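Home Visits Bench notes Archive Contact

Visit report: open day at the Perham handling lab, 19 May 2018

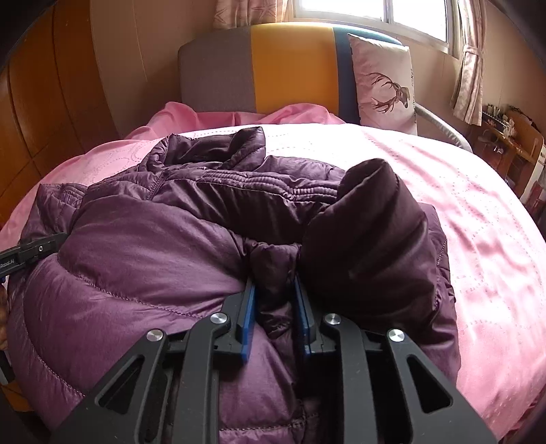
Getting there and the programme

Perham runs its open day once a year, and this was my second. Registration closed at 150 visitors, split into parties of 20. Each party had a guide and a fixed route through the building: gripper workshop, recording rooms, data room, arm hall, then tea. Our guide was Mwajuma Nyanda, who works on the recording side and kept to the timetable with a kitchen timer clipped to her lanyard.

The site is a former joinery. Signs from the car park were good as far as the bicycle shed and absent after it. Allow ten minutes.

The subject for the day was soft goods: folding, turning and packing of clothes and bedding. Last year it was crates, which are a much easier problem, and the difference in tone was noticeable. Last year's speakers gave cycle times. This year's mostly gave reasons for not having any yet.

Gripper workshop

The hand-held grippers are made on site from flat black plates with cut-outs, bolted to a linkage that moves two fingers together. The inner faces of the fingers carry blue pads. Noel Tiongson had a tray of used pads on the bench and let us handle them. They wear first at the tips, and on slippery cloth a worn tip shows up as a grip that creeps along the fold and then lets go. Pads are changed after 3,000 closures, counted by hand on a sheet taped to the wall.

I asked why the pads are not made softer. He said they had been, in the first version, and that a soft pad rolled the cloth under itself when the tool was pulled sideways. The present grade is a compromise. A supplier, Rarel, is sending samples with a ribbed face, which he expects to mark light fabrics.

Closing force is set by the hand of the person using the tool. This was raised by several people in the party, reasonably enough, as a source of variation. The answer was that the finger opening is logged and the force is not, and that they would like both.

Recording rooms

The recording work is done with two grippers, one in each hand. The operator does the job with the tools in place of fingers, and the record of the movement is later used to train the arms. In the furnished bedroom the job was a purple quilted jacket lying crumpled on a pink-sheeted bed. To get hold of it the jaws have to straddle a fold and pinch up a ridge of the nylon, and the baffles give very little to aim at. The filling moves away from the pads as they close. A towel, by comparison, stays where it is.

Teodoro Catacutan took questions afterwards. The points I wrote down:

The jacket is started in a different heap each time. Operators were found to be making the same heap out of habit, so the garment is now dropped from shoulder height.

The collar is the usual first target on a coat, being stiffer than the rest. On padded jackets it tends to stand up by itself, which helps, but a gathered hood can be mistaken for a sleeve.

Daylight is left as it is. Curtains are opened and closed between sessions and the lamp positions are not fixed. Glossy shell fabric looks very different in strong window light, and they want the recordings to include this.

A failed attempt is kept, with a note. Only a dropped tool voids the recording.

Visitors could try the tools on a tea towel in the corridor. I managed a fold in half and no more. The wrists tire before the fingers do, and the wedge shape of the body hides the near edge of the cloth from the person holding it. Catacutan said new operators lean sideways to see past it and have to be trained out of it.

Data room

This was the weakest stop. Twenty people do not fit round two monitors, and the fan noise covered most of what Renato Cabanatuan had to say. I gathered that the sorting software is called Wurow, that it is written in-house, and that it marks the moment of first contact from finger opening and picture together. It does poorly when a dark pile of fabric lies in its own shadow. A printed handout would have been useful.

Arm hall

Two arms on a common frame, fitted with the same fingers as the hand-held tools, worked at a table behind a mesh guard. The first run was a pillowcase, folded in quarters, completed without help. The second was a fleece. One arm took the cuff, the other took the cuff and part of the table mat, and the operator pressed stop. The third run, also the fleece, went through to a rather loose fold.

No padded garment was attempted. Virgilio Tan, who ran the demonstration, was asked about it directly and said it would be shown when it worked more often than it failed. He was not willing to give a present figure. He did say that the paper by Halilović on picking up layered cloth, which was pinned to the guard, had changed the order in which they teach the grasps — edges first now, folds second.

Practical notes

Tea was at the back of the arm hall, with seating for half the party. Flat shoes are required and this is enforced at the door. Photography was allowed everywhere except the data room. The next date given was in November, for trade visitors only, and registration is by letter or through the site office.

I would go again for the workshop stop alone, and would ask to be put in an early party. By the time ours reached the corridor, the tea towels had gone quite limp and the tools on loan needed their linkage bolts tightening.

This site uses cookies to remember your settings. By continuing to browse you agree to their use. Accept Read more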